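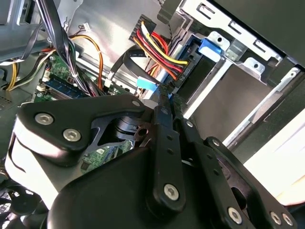
Grurkotora touring operetta records, version 3

Posted in September by the Grurkotora catalogue desk
Last updated: September

Summary

Grurkotora is a table of performances given by touring operetta and musical theatre companies, taken from printed programmes in the Szűcs collection. It covers 2,167 performances drawn from 665 programmes. Each row is one performance of one work at one venue. The cast, the orchestra and the musical numbers are held in separate files and joined on the performance key.

Most of the programmes come from the Torkivberg summer theatre and from the Grirkar company, which played there between its own tours. The rest are from visiting companies that used the same printer.

Files

performances.csv – one row per performance
works.csv – titles, composers, librettists, language of the sung text
cast.csv – one row per role per performance
pit.csv – orchestra size and instruments, where printed
numbers.csv – songs, overtures and dances in the printed order
notes.txt – transcriber's remarks, keyed to programme

All files are UTF-8 with comma separators. Fields that contain commas are quoted. There is no header row in notes.txt.

Main fields in performances.csv

perf_id: key, never reused, even when a row is withdrawn.
prog_id: the programme the row came from. One programme often covers a whole week, so several rows share it.
work_id: points to works.csv. Double bills have two rows with the same perf_id stem and the endings a and b.
venue: as printed, with spelling made regular.
slot: matinee, evening or unknown. Programmes that give only a curtain time are coded matinee if it is before 5 pm.
lang: language of performance. Left blank if the programme does not state it. It has not been guessed from the title.
status: printed, altered or cancelled.

The status field needs care. "Altered" means that someone has written on the programme by hand, usually to swap a singer or drop a number. "Cancelled" means that a slip or stamp says so. A row marked "printed" shows only that the performance was advertised.

Titles

Operettas were often toured under local titles, and the same company might use two in one season. works.csv keeps the printed title in title_raw and a settled title in title_std. Film versions and stage versions of the same story are separate works. Selections, galas and "evenings of song" have the type "mixed" and no composer at work level; look in numbers.csv instead.

Where a programme credits additional songs to a second composer, both are listed in the order printed. No attempt has been made to work out who wrote what.

Cast

Singers' names are given as printed, initials included. No authority file has been applied, so a soprano who married mid-tour may appear as two people. Chorus and children's chorus are recorded as present or absent. Understudies appear only if the programme names them.

Coverage and gaps

Spring tours are thin. Almost 200 of the programmes lack a cast page, and for these cast.csv has no rows at all. Orchestra details are rarer still – most programmes give the conductor and stop there.

Two winter seasons at Torkivberg are missing from the collection. Grirkar's children's matinees were sold by handbill and have no programme unless they shared a day with an evening show. Counts of family performances taken from these files will be too low.

Changes since version 2

– Double bills split into two rows.
– The venue "Assembly Hall" separated into two buildings.
– Encores removed from numbers.csv and moved to notes.txt.
– Ballet-only evenings dropped.
– Several overtures had been credited to the conductor. Corrected.

Known problems

Running order in numbers.csv restarts at one for each act in older rows and runs straight through in newer ones. Use the act field with it. Some reprises are marked "rep." and some are given as a second full entry.

Use

Free to reuse with credit to the Grurkotora files and the Szűcs collection. Please give the version number. Scans of the programmes are not part of the release.

Comments (3)

Reader, 10.40 am
Is title_std meant to be the original-language title or the English one? I find both for the same composer.

Catalogue desk, 2.15 pm
Original language, if the programme or the vocal score gives it. Otherwise the most frequent printed title. The mixed cases are leftovers from version 1, please send the work_id.

Reader, 6.05 pm
The Grirkar autumn tour has the tenor and the baritone swapped in every row from one programme. Looks like the columns were read in the wrong order. I have the same programme at home and can send a copy of the cast page.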